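Looking after a marble worktop

Marble is softer than granite and reacts with anything acidic. Lemon juice, vinegar, wine and tomato will all leave a dull mark, called an etch, if they sit for more than a few minutes. Wipe spills up straight away and dry the spot with a clean cloth.

For daily cleaning use warm water and a small squirt of washing-up liquid. Rinse with a second cloth and buff dry. Do not use limescale remover, bathroom spray or cream cleaner.

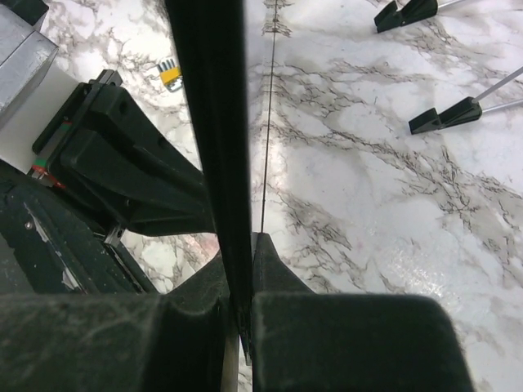
White marble with grey, brown and black veining.

Oil stains go darker than the stone around them. Mix bicarbonate of soda with water to a thick paste, spread it over the stain, cover with cling film and tape down the edges. Leave for about 40 hours, then scrape off with a plastic spatula and rinse. Old stains may need two or three goes.

Light etching on a polished top can be worked out with marble polishing powder and a damp felt pad. On a honed finish, try wet paper at 3000 grit on a hidden corner first. Deep marks are a job for a stone restorer. Trefor Gwilliam in Bivham did ours in an afternoon in January.

To check the sealer, put a spoonful of water on the stone and leave it for ten minutes. If the patch has darkened, let it dry out fully and reseal.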